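Flinau stone resin freestanding bath: a long soak, a few doubts

Posted September 7, 2025

I don't trust bathroom brochures. They show a bath in the middle of a room the size of a tennis court, no taps anywhere near it, one candle on the side, and they tell you that you'll never want to get out. So when we finally ripped out the old steel tub and I ordered the Flinau from Tiongson, I decided I'd live with it properly before I said anything about it in public. It went in during June. I've paid for it myself and have nothing to gain either way.

The price was £1679, delivered to the kerb. Read that last bit twice. Kerb means kerb. The lorry has a tail lift, the driver lowers the crate to the pavement, and off he goes. Getting it up the path, through the hall and up the stairs is your job, and a stone resin bath weighs a great deal more than an acrylic one. We needed extra hands and took the banister rail off. If you have a turn in your staircase, measure it, and then measure the crate and the bath separately, because Tiongson's website gives only the size of the bath.

What is it made of?

The product page says "pure natural stone feel". That's a sentence that has been worked on. It's a resin with ground mineral in it, cast in a mould, the same general idea as most baths sold under this sort of name. I have no quarrel with the material. It's warm to the touch compared with steel, it doesn't flex when you stand in it, and it doesn't make that hollow drumming noise when the water goes in. But "pure natural stone" it is not, and I'd think better of the firm if they dropped the word "pure".

The finish is matt white. Matt looks lovely in a showroom. At home it shows every smear of hair conditioner, and the grey mark left by a dropped razor took me a good while to rub out with the little pad they supply. The pad does work, I'll give them that. The leaflet says to rub in small circles with plenty of water and keep going until the mark fades, and that's what happened. There's now a patch at the tap end very slightly shinier than the rest. You'd need to know where to look.

Comfort

The slope at the head end is good. I'm tall and I can lie back with my shoulders under, which I have never managed in any bath I've owned. The rim is thin, and that's the fashion at the moment, but a thin rim gives you nowhere to put a mug or a book, and it's hard on the back of the neck after a while. Tiongson will sell you a headrest. I looked at the price of the headrest and folded up a towel.

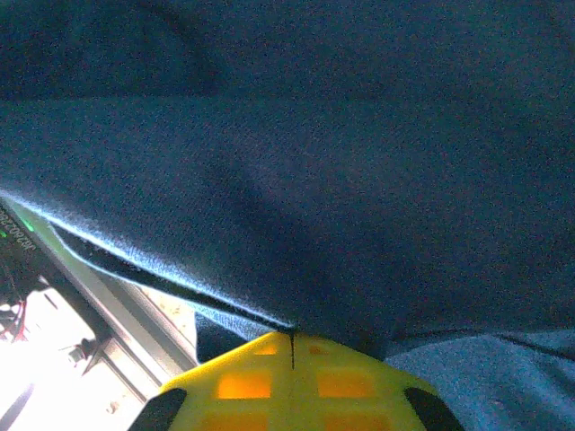 Dark navy fabric, folded at the hem.

Does it keep the heat?

The claim I was most doubtful about was the heat. The page says the water stays hot "for hours". I filled it to just under the overflow, got in, read, and kept an eye on the clock. It stayed comfortable for a full film's worth of lying about, with one top-up near the end. The old steel one would have been tepid long before. So it's better, clearly better, but be careful what you compare it with. A thick bath starts cold, and it takes some of the heat out of the first few inches of water before it gives you anything back. On a chilly morning with the window open I notice it. Run the water hotter than you think for the first part of the fill and it evens out.

It's also a big bath, so your hot water cylinder matters more than anything in the brochure. Ours only just manages. If you've got a small cylinder, fill a bath of any sort and see how far you get before you spend this kind of money.

The waste and the overflow

Now my real complaint. The waste supplied in the box is the Clida click-clack type, the sort you press with your foot. Ours stuck on day 13. It went down and stayed down, with a full bath above it, and I ended up baling with a saucepan. Tiongson sent a new one without arguing, and it arrived in 6 days, but changing it meant tipping the bath to get underneath, and see above about the weight. The replacement has been fine so far. If I were starting again I'd fit a decent waste from a plumbers' merchant on the first day and leave the Clida in its bag.

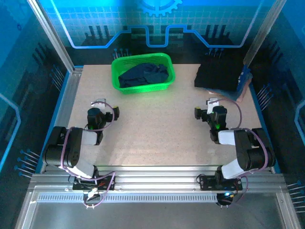

The overflow is a plain slot under the rim and it's slow. With both taps fully open the water comes in faster than the slot can take it away. Don't wander off.

Fitting

The instructions are a single folded sheet with drawings and hardly any words. They don't tell you that the floor has to be dead level, and it does, as the bath has no feet you can adjust. Ours rocked. It's an old house with old boards. We had to lift a section, put in a sheet of ply and check it all again. Our plumber charged for 2 visits where I'd planned on one, and I'd add that to the price when you do your sums.

You also need to think about the floor taking the load. Bath, water, person: it adds up quickly, and if you're upstairs in a house like ours it's worth paying someone to look at the joists.

Cleaning

Soap and water and a soft cloth, says the leaflet, and no bleach, no cream cleaner, nothing gritty. I've stuck to that.

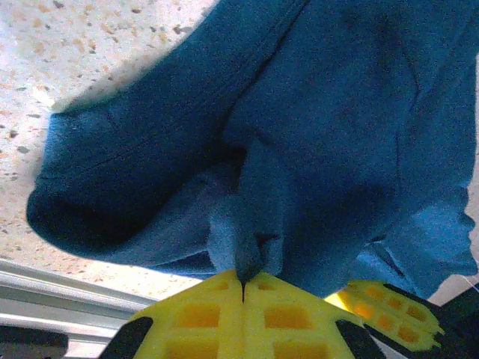 Getting behind it is another matter. A freestanding bath needs room all round or you'll never reach the dust, and we left a gap I can just get my arm down. I'd leave more. The outside gathers a fine fluff near the floor that sticks to the matt surface and has to be wiped off damp.

I did also look at the Julik, which is cheaper and has a flat rim wide enough for a cup. I sat in it in the shop with my shoes off. The back is too upright for me, but somebody shorter might be happier in it, and the display one had adjustable feet.

Good: solid, quiet, a proper slope, holds its heat well once it's warm.
Bad: the waste, the slow overflow, the instructions, the marks on the matt finish.

Would I buy it again? At a lower price, yes. At full price I'd want a better plug.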